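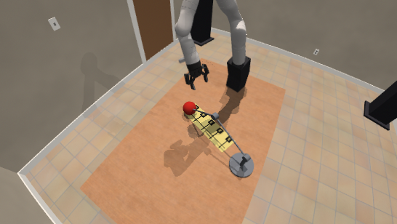

Why Does a Room Have an Echo?

Have you ever walked into a room before the furniture was moved in and said "Hello"? Your voice probably sounded bigger than usual, and a bit like somebody else's. Maybe you clapped your hands and heard a funny little ring afterward. Let's find out where that ring comes from, and why your bedroom (with its blankets and curtains and that pile of clothes you were going to pick up) doesn't do it nearly so well.

Sound is a kind of wiggle. When you clap, your hands give the air a push, and that bit of air pushes the air next to it, which pushes the next bit, and off it goes across the room. It travels fast, too! A sound can cross your kitchen before you have time to blink.

Sooner or later the wiggle bumps into something. If it bumps into something hard and smooth, like a tile floor or a plain wall, most of it bounces right back, a lot like a rubber ball. Then it hits the wall on the other side and bounces again, and again, getting a little weaker every time until you can't hear it anymore.

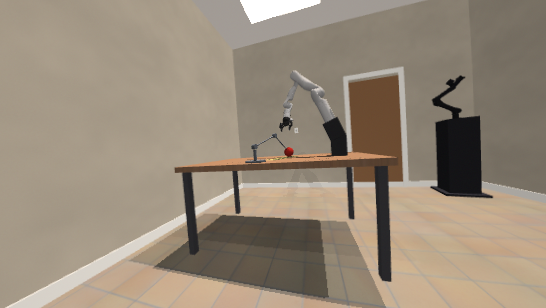
Plain walls and a tiled floor give sound plenty of hard places to bounce.

Soft things are different. A thick blanket is full of tiny holes and threads, and when sound gets in among them it has to squeeze and rub its way through. All that rubbing uses up the wiggle and turns it into a very, very small amount of heat. You would never feel it, so please don't try to warm your toes by singing to your blanket.

Now, there is a difference between a real echo and the ringing you hear indoors. In a small room the bounces come back so quickly that they run together, and your ears hear one long, blurry sound. Grown-ups who study this call it reverberation, which is a lovely word to say slowly: ree-ver-ber-AY-shun. For a real echo, where you shout "Hello" and a separate "Hello" comes back, you need a wall or a cliff that is a good way off. If you stand 200 feet from a big brick wall and clap once, the sound has to go 400 feet there and back, and you'll hear a second clap all by itself.

Try it yourself

Clap once in the bathroom and listen until the sound is gone. Now do the same in a bedroom, and then inside a closet full of coats. Which one rings the longest? Next, hang all the towels you can find in the bathroom (ask first!) and clap again. Can you hear any change?

You can also try singing one long note in each place. Lots of people think they sing best in the bathroom, and now you know the tiles are helping them along.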